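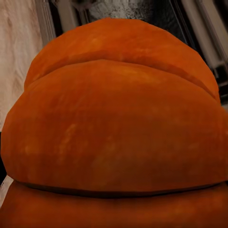

그림 1. 호박 모양 물체의 근접 렌더링. 주황색 표면과 굴곡부의 음영.

논문 > 시스템 소프트웨어 > 장치 드라이버 관리
검색어를 입력하세요 검색 상세검색

4.2 서명 검증 이후의 드라이버 충돌

앞 절에서는 서명이 유효하지 않은 패키지를 설치 단계에서 걸러 내는 절차를 다루었다. 이 절에서는 서명 검증을 통과했으나 설치 후 장치 관리자에서 오류 코드를 남긴 경우를 분석한다. 대상은 Wetton 사무실의 노트북 286대이며, 모두 같은 운영체제 빌드를 사용하였다. 배포에는 Hemon 2.1을, 로그 수집에는 Senis를 이용하였다. 수집 기간은 11월 한 달이다.

기간 중 설치된 드라이버 패키지는 655건이고, 이 중 73건에서 오류가 기록되었다. 오류는 무선 랜과 터치패드 드라이버에 집중되었고, 오디오 드라이버가 뒤를 이었다. 그래픽 드라이버의 오류는 대부분 제조사 패키지와 운영체제 기본 패키지가 번갈아 설치된 장치에서 나타났다. 재부팅만으로 해소된 오류도 집계에 포함하였다. 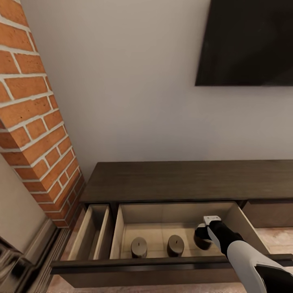
드라이버 저장소에 남은 이전 버전은 충돌의 주요 원인으로 확인되었다. Hemon은 새 패키지를 등록할 때 기존 INF 파일을 삭제하지 않으며, 장치가 다시 연결되면 운영체제가 하드웨어 ID의 일치 순위에 따라 드라이버를 다시 선택한다. 순위가 같으면 날짜와 버전을 차례로 비교하는데, 일부 제조사는 날짜 필드를 갱신하지 않은 채 버전만 올려 배포하였다. 저장소의 구성은 그림 2의 벽돌 기둥에 비유할 수 있다. 벽돌은 색조가 조금씩 다르지만 흰 줄눈으로 하나하나 구분되는 반면, 저장소의 패키지는 파일 이름이 같은 경우가 많아 목록만으로는 경계를 알기 어렵다. 따라서 본 연구에서는 패키지마다 해시 값을 부여하고 설치 시각과 함께 기록하였다.

이전 버전을 제거한 뒤 재설치하는 방식은 Visser의 관리 도구로 시험하였다. 제거 대상은 현재 어떤 장치에도 연결되지 않은 패키지로 제한하였다. 다만 도킹 스테이션처럼 간헐적으로 연결되는 장치는 미사용으로 분류될 수 있어 예외 목록을 따로 두었다. 예외 목록의 작성 기준은 부록 B에 실었다.

문의: 교신저자 Veerle Peeters | © 2025 저자 일동. 무단 전재 금지 | 맨 위로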